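Apr 1, 2018
By Savvas Ververidis and Napaporn Chuensuk
Reading time: 5 min

We use cookies to remember your settings. By staying on this page you agree to their use.

4. Two-Handed Tool Use with Wrist Views

4.1 Task and data

We next test whether a policy trained on wrist views can learn tasks in which one hand holds a tool and the other works it. Tasks of this type are hard for single-arm methods, as the force applied by the second hand must be matched by the grip of the first. A small slip at contact changes the pose of the tool and makes the remaining part of the motion plan wrong.

Training data were collected by teleoperation at the Veloscombe and Dusville sites with the same controller and the same pair of multi-fingered hands. After removing runs with missing joint readings, the set holds 1,532 demonstrations. Each one is split into four phases: reach, grasp, align, and press. Phase labels were set by hand at Dusville and checked against the motor current of the pressing finger. Where the two disagreed, the current was used.

The policy, Haka, takes as input the wrist image, the joint angles of both hands, and the last five commands. It outputs joint targets for both hands at once. The baseline, Drakos, uses the same network size but runs one policy per hand, with no shared state. Both were trained on the same split and stopped by the same rule.

4.2 Contact during the press phase

Figure 3 shows the wrist view with a stapler as the tool. The fingers of the holding hand curl under the stapler and keep it against the palm, while a finger of the second hand rests on one end of the upper arm. The hinge is at the opposite end. Much of the lower part of the view is taken up by the holding hand itself.
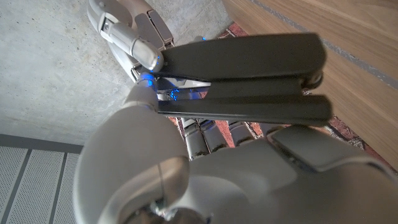
Why are both hands controlled by one policy? The grip has to tighten as the pressing force rises, and a shared policy can learn this timing from the demonstrations without a separate message between two controllers.

Figure 3. Wrist view of two-handed contact with a stapler.

The effect of sharing is clearest in the press phase. With Drakos, the holding hand keeps the grip it reached at the end of the align phase, and the tool tends to rotate in the palm once the load increases. Haka raises the finger torque shortly before contact. We did not add a loss term for this behavior. It is present in the demonstrations, where operators closed the holding hand further before pressing.

Reach and grasp show little difference between the two methods. In the align phase Haka is slower, mainly for tools with a narrow contact area, and it sometimes repeats a small correction several times before moving on. Removing the command history shortens this delay but makes the press less steady. We therefore keep the history in all later tests.

Wrist views also limit what can be learned. The holding hand hides parts of the tool, and the amount hidden depends on the grasp. Section 4.3 repeats the test with an added overhead view, using the same phase labels and stopping rule.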